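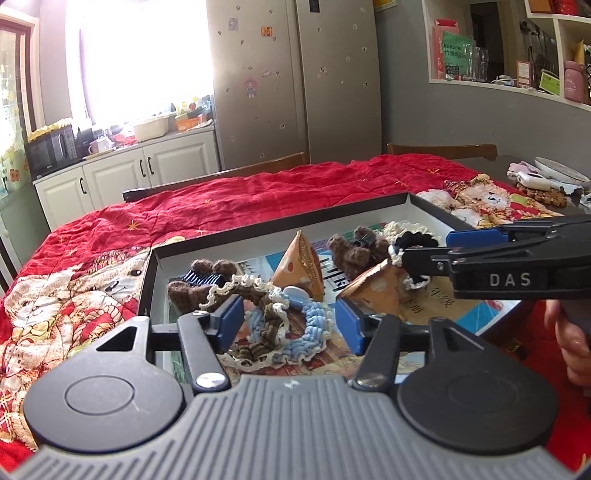 Should small shops stop taking returns? Only on the cheap little stuff, and only if the price drops to match.

That's my whole argument, rest of this is me defending it. Quickly, I have a bus.

Background. I sold hair clips, key rings, earrings, that kind of thing, at a counter in Bansal market for years. Small packets. Low prices. Everybody wants to talk about customer service as if we were all department stores. We weren't. A person buys a clip, wears it to a wedding, brings it back Monday with the card bent. What do I do with it? Can't sell it. Supplier won't take it. So it goes in a drawer and I raise the price of the next one a little. You paid for that wedding. You just didn't know.

Kuldeep Bhatia, two counters down from me, kept a notebook one year. Every return, every exchange, in pencil. 783 items. He could put 27 of them back on the hook. Twenty seven! The rest was bent, opened, missing a back, or smelled of perfume. He showed me the notebook and then he put up a sign the same week, No Returns Under 2000, and people were furious for maybe a month. Then they weren't. He cut his prices and teh regulars stayed.

Now the other side. Sushil Ahuja and I have argued about this since October and she isn't wrong on everything. Her point: a return policy is how a stranger learns to trust you. New shop, new face, no sign saying you can bring it back, why would anybody walk in? Fair. She also says sellers who know it can't come back get lazy about what they put out. Also fair. I've seen it. Broken clasps sold with a straight face.

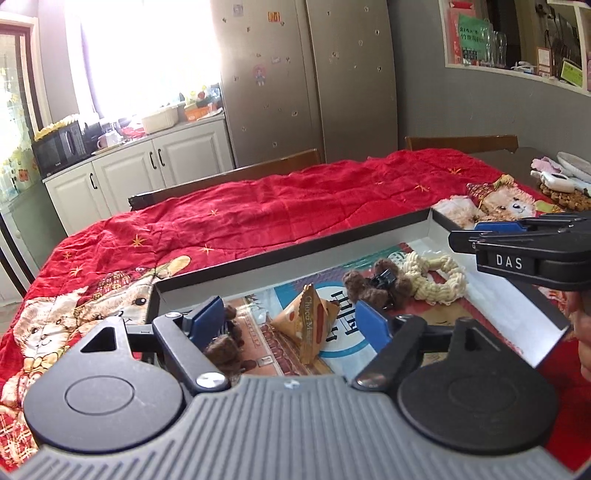
Page last changed: 26th November

But look at what that trust costs and who pays. Not the shop, not for long. The woman who buys one pair of earrings and keeps them pays for the man who buys six and brings back five. That bothers me. It should bother more people.

And faulty is different. I want to be very clear becuase I got letters last time. Faulty goods come back, always, any price, no argument, no receipt hunt. If the pin snaps the first time you open it that's my problem. I'm talking about changed my mind. Wrong shade of blue. My sister already has one.

Abhishek Bajpai wrote to me that his online store, Melo, had 3804 orders last year and free returns on all of it, and he's proud of that. Good for him. He also charges double what I did for a key ring. I asked him if those two facts might know each other. No reply yet.

What would I do. Simple. Put the rule where the hand goes, next to the price, not on the back of a receipt. Let people open the packet and look before they pay. Properly look, hold it up at the window, take their time. Most of the changed-my-mind crowd never got to see the thing first. Sealed plastic, bad light, a line behind them. Of course they changed their mind.

And take the saving off the price. All of it. A shop that drops returns and keeps the old prices is just taking money, and Sushil can have that one.

More on deposits and layaway next time, Vitalii Holovko sent me four pages on it and I've read two. Bus is here.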